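Where Things Go: Reorganizing the Parts Room at Jitdale

Project report, Workplace Storage and Flow, second term
Submitted by Kavitha Bangera

Background

I picked the parts room for my project because I had already lost most of a morning in it. My placement was with Jitdale, a small outfit that packs kits for other companies, and on my first shift I was sent to get a bag of pins for the Saltine order. I found the bag eventually! It was behind a carton of something else, under a roll of packing tape, on a shelf labelled for a product they had stopped carrying. I came out of there with dust on both knees and a project topic.

The room is used for three jobs: storing small parts, packing them, and keeping the cartons they go out in. My question was whether all of that could happen beside one set of shelves without the packers having to walk back and forth for every item. I also wanted to know what the packers themselves thought, since they had been coping with the old arrangement much longer than I had.

What I tried first

My first plan was by product. Everything for Saltine went together, everything for Quartey went together, and so on. It looked lovely on paper (I coloured it in and everything). It fell over almost immediately, because the same pins are used in both orders and I had to decide which family they belonged to. I changed my mind 3 times in one afternoon and then gave up on the idea.

The second plan was by how the thing is handled. Flat, light items that stack or line up neatly go on top. Small parts you pick with your fingertips go in the middle, where you can see them without bending. Cartons go low down or on the floor. I liked this one right away, and it is the one we kept.

The yellow shelving already in the room suited it well. The black sole-shaped trays have the top shelf to themselves in a single line, and the metal discs, the pins and the little black boxes share the level below. I was a bit worried about putting discs and pins on one shelf, but they are so different to the touch that mixing them up is hard to do. 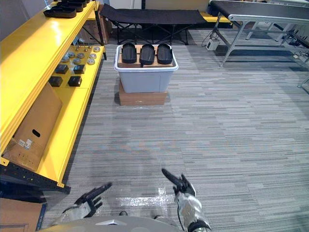 Nkrumah Agbenyega thought the middle shelf was the right height for a tall person and the wrong height for everyone else, and suggested that whoever was shortest on the shift should be the one to decide. I think that is a fair criticism. We tested it the next morning with the shortest person available, me, and I could reach the front of the shelf comfortably but had to go up on my toes for anything at the back. So the rule became that the parts in heaviest use stay toward the front edge, and the back is for spares.

Cartons and packing

The cartons were the messy half of the project and, to my surprise, the half I enjoyed most. Jitdale had 1066 flattened and made-up boxes on the stock sheet when I started, in far more sizes than anybody was using. I went through the Gruvodach packing list and found that 2 sizes covered nearly every order. The others were moved to the back storeroom, and about 400 of the oldest ones went to recycling. The difference in floor space was huge. You could push a cart through!

I also changed where the packing happens. Before, parts were carried to a table down the hall and the bubble wrap lived in a different cupboard again. Now a bin is set up on the carpet right beside the shelves, raised on a big carton so you are not bent double, with smaller cartons standing inside it and the bubble wrap within reach.
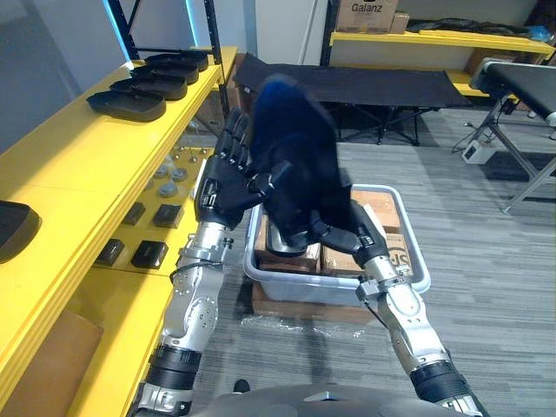

Soft goods turned out to need their own thinking. A hard little box stays where you put it, but anything padded slumps and takes up whatever room it can find, so I asked the packers to put soft items in last and tuck them down the side of the cartons. They had mostly been doing that already — I just wrote it on the card.

Problems still open

Bubble wrap wanders. I tried a hook, then a tall carton to stand the roll in, and both were ignored by lunchtime. My favourite idea now is a bar under the lowest shelf, but I ran out of term before I could get one fitted.

Labels are the other one. I made mine in grey on white because I liked the look of it, and they are too faint to read in the late afternoon. The next set should be black, with the part name in larger letters than the stock number.

I would also like to try the same layout in the Quartey room, where the shelves are deeper and the toe-standing problem will be worse. Nkrumah has offered to do the reaching.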